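## 4. Running your first pick in the simulator

Right, this is the bit I look forward to every term. You've got the club laptop, you've installed Mundora (section 2 if you haven't) and now you get to pick something up without breaking anything real!

1. Open Mundora and load the flat called Urley. It's up to 3 minutes on the older laptops, so put the kettle on.
2. Choose **Task 587 — phone on TV stand** from the list. Leave the lighting on default for now.
3. Type 737 in the seed box. We all use the same seed for the first go so we can compare notes afterwards.
4. Switch to the wrist view and drive the arm in slowly with the left stick. I keep the speed slider well down until I'm past the front edge of the console.
5. Line up over the phone, then stop. Check that the marker tag on the gripper is still in view before you go any lower.
6. Close the fingers gently and press **Save run**.

> **Note:** Liner, our logging script, has to be started before step 4. If you forget (I still do) the run won't be scored and you'll have to begin again.

> **Caution:** don't tick "real arm" in the Huttunen panel. It's right next to "save", which is daft, and I've asked for it to be moved.

Flat, thin things are harder than mugs, so don't worry if your first few tries push the phone along the stand. I come in from slightly above and to one side, with the grip force at 100, and tweak it from there. By step 5 your wrist view should be close to mine: 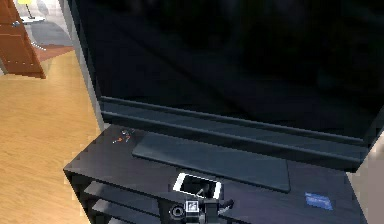 Reply from Huttunen bench: if the arm judders on the way down, turn the stick sensitivity down a notch before you touch the grip force. That sorted it on both of our laptops.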